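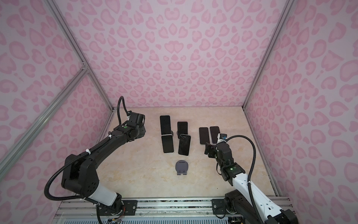 Used phone intake check – bench list with my comments

Checked by: Tracey Parsons
Date: 10 June 2022
Batch: Thibodeau trade-ins, phones only

1. Phones laid out face-up, screens showing
OK. Six phones out, all face-up, all with black screens. I used to let people stack them and I've stopped that for good. Two screens touching is how you get a scratch that everybody swears was there before.

2. Space between phones
Needs work. The middle pair are too close for my liking, and the two side by side on the right could use a bit more elbow room. I'd like a hand's width all the way around so you can pick one up without nudging its neighbour. Clifford, I know you've heard this one from me already!

3. Surface clean and flat
OK. I like the pale marble-look surface for this job – a sliver of glass shows up on it nicely if you get your eyes down low. Wipe with the grey cloths only. The blue ones are for the kitchen and they leave fluff everywhere.

4. Phone stand
OK. Nothing on it, which is how I want it at the start of a check. Please give the little lip at the bottom a wipe between phones (grit collects in there and goes straight onto the next one). One phone on the stand at a time.

5. Glass and edges
Not done yet. Every phone gets tilted under the lamp, front and back, and you run a gloved finger along the rim. The rims are all a bit different in this lot, silver and grey and so on, so write the rim colour on the tag as well as the number. It saves a lot of squinting later.

6. Swelling
Not done yet. This is the one I get fussy about. Put the phone on its back and press lightly on opposite corners. If it rocks, or you can see the screen lifting away from the rim, stop there. Don't charge it, don't press it flat, and don't put it back with the others. It goes in the sand tin by the back door and you come and find me or Qusai.

7. Power on
Only after items 5 and 6. Hold the button for 16 seconds before you call it dead. Some of the older ones really take their time.

8. Charging
Three phones on charge at once, maximum, and somebody stays in the room. Unplug at 90 per cent. I don't care if you're only popping out for a coffee – unplug first.

9. SIM trays
Not done yet. Check every tray, even when the tag says it's been done. The pin lives in the drawer on the left, or it did until last August, so shout if you find it.

10. Tags and sign-off
Tags are still to be written. Carola has the new roll from Felledbridge and they stick much better than the last ones did.

To fix before the next check:
– spread the phones out (Clifford)
– new lamp bulb (me)
– refill the sand tin to the line (Qusai)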